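Guides > Pet Care > Cleaning > Sorting and Storing Dog Toys

Sorting and Storing Dog Toys

Dog toys kept in one bin should be sorted and checked once a month. The steps below cover a small household set. Allow 18 minutes, plus drying time.

1. Empty the bin

Take everything out and shake the bin over the trash. Wipe the inside with warm water and dish soap, paying attention to the rounded corners, where hair and crumbs collect. Dry with a towel. Set the bin at the back of a table so the front is free for sorting.

2. Separate by material

Put molded chews in one group and anything containing rope in another. A ball threaded onto a rope counts as a rope toy – the cord takes longer to dry than the ball and sets the schedule for the whole piece.

A plain tub with a cutout handle at each short end is sufficient. Lids are not recommended, as they hold moisture against rope.

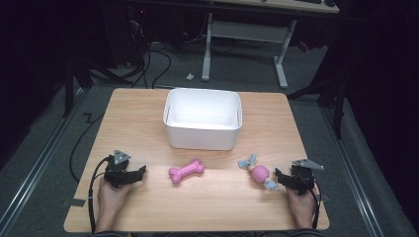

3. Inspect

Molded chews: run a thumb over the raised texture. Discard the toy if any knob is loose, split or sharp. On bone shapes, check the lobes first.

Rope toys: pull each knot firmly. Trim stray threads at the tassel to an even length. If a knot slips or the cord has thinned next to the ball, discard the toy.

4. Wash

Scrub molded chews with a stiff brush in warm soapy water and rinse twice. Soak rope toys in 3,000 ml of warm water with a small amount of mild soap for 18 minutes, then rinse until the water runs clear. Squeeze the rope by hand – do not wring it, as this loosens the knots.

5. Dry and return

Hang rope toys by one tassel overnight. Molded chews can air-dry on a rack. Return toys to the bin only when the rope is dry at the center. Place the heavier chews at the bottom and the rope toys on top.

Text: Mārtiņš Laur. © Stiven Pet Supply, Jevutthorpe | Contact | Back to top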